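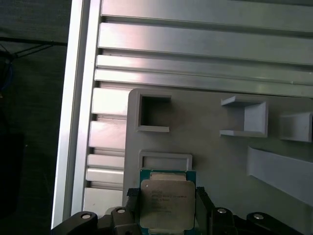
Processor chip and the light gray fixture board, aluminum frame behind

Arkisex Bench Fixtures Group
Minutes of the regular meeting
2025-11-16, Training Room
Chair: Asmaa Tahiri
Present: chair, bench lead, drawings, purchasing, training, stores
Apologies: finance

1. Minutes of the previous meeting
Accepted with one correction. Under item 4, "bracket" should read "brackets". The drawings office had asked for both to be looked at, and the old wording made it sound like only the U-shaped one was open.

2. Matters arising
The labels for the part drawers have been printed but are not on the drawers yet. Stores will finish them this week.
The question of who signs out the calipers was closed. They stay in the cabinet by the door and the sign-out sheet is taped inside it.
The broken stool has been thrown away.

3. Fixture board
The group went through the open points.

Square opening. The bench lead said the raised rim is the right idea and should stay. People at the bench can find the edge of the opening by feel. Training agreed but said the ledge at the lower lip needs to be called out on the drawing, as two people had asked whether it was intended. Drawings confirmed that it is intended and will add a note.

U-shaped bracket. It opens to the left when the board is mounted the normal way. Purchasing asked if it could be turned to open upward so the same board could serve the Abou Zeid order. The bench lead was against it. Turning the bracket would mean moving the smaller one next to it as well, and at that point it is a different board. The group agreed to leave the bracket as it is and to treat Abou Zeid as a separate drawing.

Smaller bracket. No change. Drawings will give it its own callout letter so that work notes stop calling it "the other one".

Angled rail. There was a long discussion. Training would like the rail shortened. The bench lead wants it kept at full length and pointed out that the Lisaser boards had a short rail and there were complaints the whole time they were in use. Stores asked whether the angle matters for packing, and it does, a little: boards with the rail do not stack face to face. No decision. The bench lead will bring a board with a shortened rail to the December meeting and the group will compare the two side by side.

Color. Purchasing reported that Waller can supply the boards in black for the same price. The group prefers light gray. Small parts are easier to find against it if they are dropped. The order stays as light gray, matte.

4. Mounting on the frame
The bench lead reported that the mounting screws on bench 2 were found loose at the Friday check. They were tightened and the board was reseated. The other benches were fine.
It was agreed to add the mounting screws to the weekly check sheet. Drawings asked that any shim used behind a board be written down on the same sheet.
Stores raised the dust that collects in the grooves of the extrusions. Wiping with a cloth only pushes it farther in. A soft brush will be bought for each bench. Compressed air is not to be used near open trays of parts.

5. Handling of processors
Training has rewritten the handling page. The main changes:
Processors are picked up by the edges only.
Trays are closed whenever the person leaves the bench, even for a short time.
A dropped processor goes in the red bin with a slip, whether or not it looks damaged.
Wrist straps are tested at the start of each shift.
Stores asked what happens when the red bin slips run out. Spare pads will be kept in the top drawer of the stores desk. The page was accepted and replaces the old one. Old copies at the benches should be taken down.
The bench lead asked for practice processors to be kept apart from good stock. At present they are in the same style of tray. Stores will move the practice ones to trays marked with yellow tape. There are 30 of them on the books, and stores will check that number when they are moved.

6. Purchasing
Purchase order 1483 (boards, Waller) has been placed. Delivery is expected in the first half of December. Waller has asked for the final drawing before then, so the notes from item 3 need to be on it.
Drawing 338 is the current one. Anyone with an earlier print at the bench should hand it in to drawings.
A quote for extra extrusion came in higher than last time. Purchasing will ask for a second quote. The chair asked that nothing be cut from the existing stock until that is back.

7. Any other business
Training asked if new starters could have an hour on the fixture board before their first shift. Agreed, to be arranged with the bench lead.
The lights over bench 4 flicker in the afternoon. Reported to the building office, no answer yet. The chair will call them.
Stores asked that coffee cups be kept off the parts counter.

8. Actions
Drawings: add note on the ledge and callout letter for the smaller bracket; send final drawing to purchasing.
Drawings: open a separate drawing for Abou Zeid.
Bench lead: bring a board with a shortened rail to the next meeting.
Bench lead: add mounting screws and shims to the weekly check sheet.
Stores: drawer labels, brushes, yellow tape on the practice trays, spare slip pads.
Training: put up the new handling page and remove old copies.
Purchasing: second quote for extrusion.
Chair: call the building office about the lights.

Next meeting in December, same room. The chair will send the day once the delivery from Waller is confirmed.

Minutes taken by training, checked by A. Tahiri.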